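Equipment and Purchasing > Theatres and Training Labs
Thread: Budgeting for a second-hand surgical robot in a training lab

brackenside
Posted 2022-04-09
We run a small surgical skills lab at Brurkbridge and have been told we can put in a bid for a two-arm robot for suturing practice. Capital money only, to be spent by the end of August. Running costs come out of our normal budget, which has not gone up.

I have two offers. Sunesden will sell us a refurbished unit with a year of cover. Trellura will lease a newer one over five years with servicing included, but instruments are extra in both cases. I have spent a lot of time comparing the price of the machine and I am starting to think I have been looking at the wrong line. What did people here get caught out by?

tollgate_m
Instruments. Every time. The purchase price is a one-off and you can argue about it once. The instruments have a set number of uses and then they are finished, whether they still feel fine or not. Ask both firms for the use limit on needle drivers and graspers, in writing, and ask if training instruments have a different limit from clinical ones. With some suppliers they do and with some they don't.

brackenside
Sunesden say training instruments can be used until worn out. Trellura have a counter. I don't know how to turn "until worn out" into a number for the bid.

tollgate_m
You can't without knowing what your trainees will do with them. Work out the hours first. Ours is nearly all stitching and knot tying, and knots are slow when people are learning. Wrapping the thread round one instrument and taking the end with the other is where most of our booked time goes, so that is what I costed. 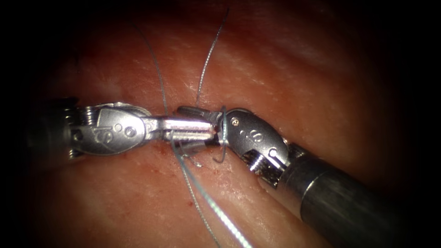 Kanako Sasaki thinks the hours are the wrong place to start, and that the number of trainees should come first. Her lab at Dunbar planned by the hour and ended up with long sessions that only a few people could get to. She would set a number of places, give each person the same number of sessions, and let the instrument order follow from that. I said I would pass it on as she can't get her login to work.

tollgate_m
Fair enough, but places don't wear out a needle driver. Use does. Two trainees doing nothing but running stitches will get through more than a full group who spend half the session talking. I would still do it by the hour and then check it against places.

brackenside
For what it's worth we had 234 bookings last year on the box trainers. If I assume the same again and one pair of instruments per session I get a figure I can't afford from either firm, so I must be doing something wrong.

pellow
You are counting one pair per session as though it gets thrown away. It doesn't. Find out how many sessions a pair does and divide. If Sunesden won't give you a number, ask them for the name of another training lab that bought from them and ring the lab. They should be able to tell you how many they reordered.

Also check what happens when only one jaw goes. We had to buy a whole instrument for a worn wrist cable, as there was no repair option at all. I had put in a repair line of 1000 a year and none of it could be spent on the thing that broke.

hatchwell
I'll disagree with most of the above. For a lab your size I wouldn't buy or lease. Rent time on somebody else's. We pay for nine days a year at a hospital that has its robot free at set times. No service contract, no storage, no power work. It is dull but it fits in a revenue budget.

brackenside
I did look at that. The trouble is the money is capital and can't be used for hire. If I don't bid for a machine I don't get the money at all.

hatchwell
Then you are buying a robot because of which pot the money is in. I understand it, I've done it too, but the service contract will still be there when the pot is empty. Get the price for years two to five before you sign.

pellow
Agree with hatchwell on that part. Sunesden quoted us one price for year one and a much higher one after that. We only found out when the renewal came.

tollgate_m
Don't forget the things you stitch. Thread and needles are cheap each but they add up, and so does tissue if you are using it. Synthetic pads are easier to store but our tutors wanted tissue for the later sessions. You need a fridge, a waste contract and somebody to clean down afterwards. I had none of those in my first bid and had to go back and ask, which did not go well.

On thread, think about the lengths you order. Long lengths let a trainee do a whole row but there is a lot of slack to manage, and a beginner can spend the session sorting out loops. Short lengths mean more packets. We now order both and keep the long ones for people past the basics. 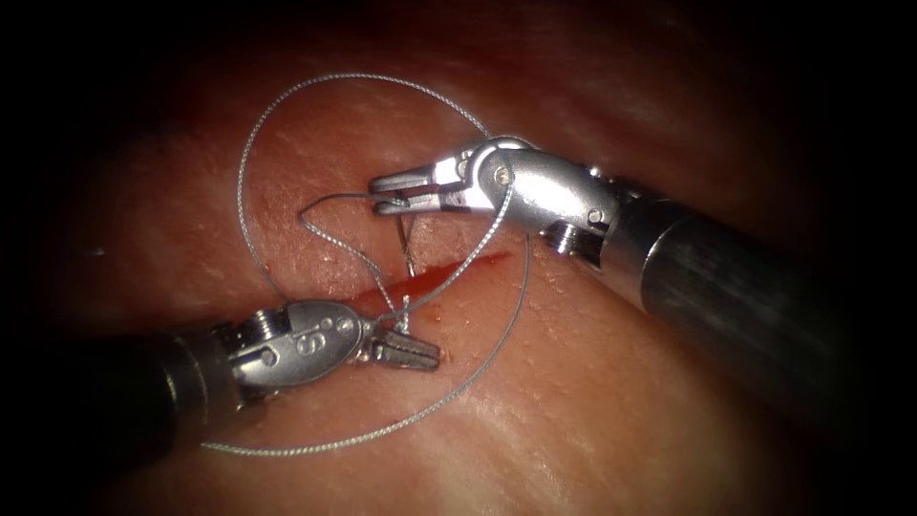

Closing a cut with a curved needle and a long length of thread.

brackenside
Useful. I had one line for "consumables" and had put 959 against it, which I now see was last year's spend on the box trainers carried over.

pellow
That will be low for robot work. Split it into thread and needles, tissue or pads, drapes and cleaning. Finance people are happier cutting a line they can see than one lump, but at least then you know which one they cut.

tollgate_m
And staff time. Someone has to set it up, do the checks and put it away. We allow an hour either side of each session - less once you have the same person doing it every time.

hatchwell
If you do go ahead, I would take the Trellura lease over the refurbished one, assuming your finance office will treat a lease as capital. Ask them now. Ours wouldn't.

brackenside
Asked. They want to see the lease terms before they will say. So I am writing the bid both ways, with instruments and the year two to five service price as separate lines in each. Kanako's point about places is going in as well, as the form asks how many trainees will benefit.

pellow
Check the door widths too. And the lift.

brackenside
The lift is fine. The door to the lab I will have to measure.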